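Cetach Club Software – Frequently Asked Questions

Last updated Dec 16, 2018

What is Cetach?
Cetach is a booking and membership system for tennis, squash and badminton clubs. Members reserve courts online or at the clubhouse, and the office sees every booking in one calendar.

Do we need to buy new computers?
No. Cetach runs in any current web browser. If your office computer can open a web page, it can run Cetach.

How many courts can we set up?
The Standard plan covers up to 15 courts. Clubs with more courts, or with courts at two sites, need the Plus plan.

Can we import our old member list?
Yes. Save the list as a spreadsheet and send it to Ilse Hamann on our setup team. The largest list we have moved so far had 1539 members. Please remove duplicate names first, as the import does not merge them.

How do guest fees work?
You set the fee per court and per time of day. The member who made the booking is charged, and the amount shows up on the next monthly statement. Guests do not need an account.

Can members cancel a booking?
They can, up to the cutoff you choose. After that the booking stays on the calendar and only the office can remove it.

Does Cetach work with door locks and court lights?
It works with Gedora door controllers and Schmieder light timers. Lights can come on at the start of a booking and go off at the end. Other brands are not supported at this time.

Can we use it for leagues and ladders?
Ladders are included in both plans. League scheduling is part of the Plus plan – the draw, the fixtures and the results table are all on one page.

Does it handle the clubhouse café?
There is a simple register for food and drinks. It can charge a member's account or take cards. It does not track stock.

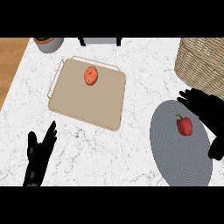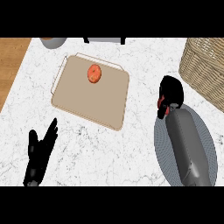 Marble countertop

What does setup cost?
There is a one-time fee of $889, which includes the import and one training call. Clubs with fewer than 50 members pay no setup fee.

When is the next price change?
Prices are reviewed each March. Clubs already under contract keep their price until the contract ends.

Who do we call if something stops working?
Use the Help button in the office view. Ludger Böttcher and the support team answer tickets in the order they come in. If members cannot book at all, mark the ticket "Urgent."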